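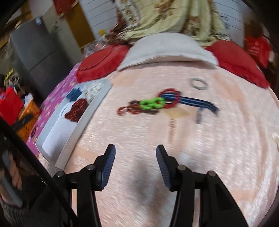
Grirnau Publishes Good Practice Guide for Hand-Held Gripper Recording in Private Homes

DRILTULCOMBE, 10/23/22 – Grirnau today released a good practice guide for teams that record household tasks with hand-held grippers. The guide covers consent, hygiene, the choice of objects, care of the tool and the handling of recordings. It is free to download and may be used by any company, university or contractor.

The guide is titled Working in Someone's Home: Good Practice for Hand-Held Gripper Recording. It applies to work in which a person holds a two-fingered gripper fitted with a camera and uses it to pick up, move or sort ordinary things. The recordings are later used to train robot arms. It does not cover work with powered robots, which remains under the separate site rules that Grirnau issued in May.

"Most of the written rules in our field were made for factories and labs," said Hamish Te Moana, head of field standards at Grirnau. "A bedroom has no marked floor and no safety officer. People sleep there. We wanted a document that an operator can read in one sitting and follow on the first visit."

What the guide asks for

Consent. Every adult who lives in the home must agree in writing before recording starts. The form names the rooms to be used and the hours of the visit. A resident may close a room at any time without giving a reason. If a visitor arrives during a session, recording stops until that person has been told what is going on and has either agreed or left the room.

Personal items. Before each session the operator and the resident go through the room together. Letters, medicine, bank cards, identity papers and family photographs are put away or covered. The guide says that the resident, and not the operator, handles these items.

Background. Operators are reminded that the camera takes in far more than the work surface. Walls, open doors, shelves and the tops of appliances will all be recorded, so the check must include them. Labels or stickers that carry a name, address or phone number must be covered before the first take. The furniture and belongings in the room should otherwise stay as they are. Grirnau advises against tidying a room to make it look like a studio.

Hands and clothing. The operator's free hand should stay out of the working area during a take unless the task calls for it. Sleeves must be close fitting at the wrist or rolled back. Rings and watches come off before work begins.

Soft surfaces. Beds and sofas get a section of their own. Finger pads must be wiped before they are used over bedding, and the tool may not be laid down on a pillow or blanket between takes. Operators should lift from above and avoid pressing into the surface. If fabric is caught between the fingers, the grip is to be released fully before the tool is raised.

Small objects. Beads, chains, hair ties, straps and similar items are useful for training but are easily lost, and they can be a choking hazard. The guide requires a written list of all small items at the start and end of a session. Both lists are signed, and a missing item is searched for before the team leaves. No small items may be used while a child under 3 is in the room.

Tangled items. String and bead strands may be recorded as they fall. Operators must not pull a knot tight to get a cleaner lift. An item that belongs to the resident and looks likely to break is to be left out.

Care of the tool

The guide sets out a short check to be made before each visit. The operator opens and closes the fingers fully, looks at the pivot screws for any that have worked out, and checks the ridges of the pads for wear and trapped fibers. The handle and pads are cleaned with an unscented wipe that is safe for skin contact. Pads are replaced after 400 takes, or sooner if the ridges are worn. Used pads may not be moved from a kitchen or bathroom kit to a bedroom kit.

A tool that has been dropped is taken out of service for the rest of the visit.

Handling of recordings

Files are to be moved to encrypted storage on the day they are made and deleted from the recording device once the copy has been checked. Faces, documents and screens that were missed in the room check are blurred before anyone outside the field team sees the material. Residents have 200 days to withdraw a recording. After a request is received, the team must remove the files and confirm this in writing.

The guide also asks teams to keep the resident's name and address apart from the recordings, under a separate login. Room labels such as "bedroom 2" are allowed. Street names are not.

How the guide was written

Work on the guide was led by Te Moana and by Brodie Tamihana, who manages home visits for Fairweather. Fairweather supplied notes from 200 visits, including its records of complaints and lost items. Draft text was then tested by field teams at Flollenano, which asked for the section on soft surfaces to be made longer.

"The complaints we had were nearly all about small things," Tamihana said. "A tool put down on a pillow. A bracelet that could not be found until the next day. They are simple to prevent if it is somebody's job, so the guide says whose job it is."

Fairweather and Flollenano have both agreed to follow the guide on all new home visits. Grirnau will require it in its own contracts. Existing contracts will move over when they are renewed.

The guide is voluntary and does not replace local law on privacy, child safety or work in private homes. Where the law is stricter, the law applies. Grirnau will accept comments from operators and residents by email and will publish a revised version next May. Comments on the withdrawal period and on the pad replacement limit are especially welcome, as the working group was split on both.

Availability

The guide can be downloaded from the standards page of the Grirnau website. A printed copy can be requested from the Driltulcombe office at no charge. The consent form, the room check sheet and the small items list are supplied as separate files and may be copied and translated freely. Teams that change the wording of the consent form are asked to remove the Grirnau name from it.

About Grirnau

Grirnau is based in Driltulcombe and writes working rules and training material for teams that collect data for household robots. It also runs classes for new operators and carries out site reviews on request.

Media contact

Hamish Te Moana, Head of Field Standards
Grirnau, Driltulcombe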